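The Canal Contract

The council at Premley had paid Metach for 183 days of path clearing, and I was the one who had to sign the sheet at the end of each of them. I had swept that canal path myself for 30 years, so I was thought to be a fair judge. I wasn't.

"It does leaves," said the man from Puten, who sold us the service plan.

"Dry ones?"

He looked at his shoes. It was November and there hadn't been a dry leaf since the clocks changed.

The brochure said it could handle 800 meters of paving before lunch and then start on your kitchen floor. I have a kitchen floor. I wouldn't let it in. A floor has crumbs under the lip of the cabinet and a sock you forgot about, and a path has rain on it, and leaves that stick like stamps. My old broom knew about stamps – or my wrists did.

He handed me the tablet anyway, with the path on it as the machine had it.

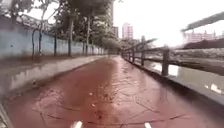
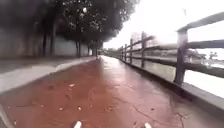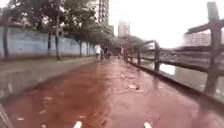
Red paving, wet, with the water behind the rails.

"So what does it do about the wet?" I asked.

"It logs it."

I thought about that. I had logged it too, some mornings, from under the bridge with a cup of tea, and the council had never once called it a feature.

"Put me down for 2 more weeks," I said, and went to find my broom.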